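Notebook, simulation bench
Jun 8, 2021

Visit day. I write this in the evening so that I do not forget, and Sarita can correct me where my memory is wrong.

The visitors were Melati Lau from Hakala and two of her colleagues. They came to see the Treltport scenes running, before they decide in August if they want to use them for their own bathroom tasks. Yogesh made the introduction. I had the keyboard for the second half.

Before they arrived I restarted the machine and loaded the Ulell set from zero. It has 200 layouts now. Loading took 68 seconds, which is too long when people are standing behind you. I will ask Yogesh if we can keep the textures in memory between layouts. For a demonstration it would be enough to prepare 2 or 3 of them in advance.

First part: Yogesh showed the kitchen layouts with the arm picking up and putting down. No problems. One question came about the friction values, and he answered that we use the same value for all wooden objects. Melati wrote this down. I think she did not like it, and I agree with her. A varnished block and a raw block do not slide in the same way. To do: separate the two materials in the table.

Second part: bathroom. I chose layout 166 because the arm has a difficult reach there. The toilet stands close against the side of the tall white cabinet, and the small objects are on the closed lid, so the arm must come from behind the toilet and must not touch the cabinet. I explained that the objects are placed by the generator, and the generator only asks for a surface that is flat enough and free. Melati asked if the lid counts as flat. In our settings it does. The tolerance is in the layout file and anybody can change it.

The planner found a path for the brown block on the second attempt. On the first attempt it stopped with the message "goal in collision". I said aloud that this was the dark maroon piece, which overlaps with the lower end of the block. Later I read the log and it was in fact the pale lumpy object at the other end, so I gave the visitors wrong information. I will write to Melati tomorrow and correct it.

Other points, not in order:

The Notov export still turns the parquet by 90 degrees. In our own viewer the floor is correct. Kusum has the old script, ask her.

One of the visitors wanted to move the camera by himself and could not find the key. The help text must be on the screen.

We have no short text to give to people when they leave. Meron promised one last time, and I promised also. I take it now.

The projector makes all the white surfaces look the same. From the second row the edge between lid and cabinet was hard to see. Next time, darker room, or a different light in the layout.

I kept the start state of 166, before any motion, to use it in the text for visitors. Settings are the default ones, seed not changed.

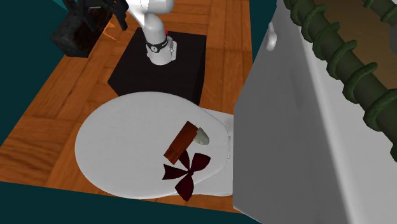
Sarita Pathak wrote under this entry that the first attempt would also fail with the pale object removed, as she tried it after lunch and the planner then complained about the maroon one. She asks me to put both results in the message to Melati, and to leave layout 166 as it is until the friction table is changed.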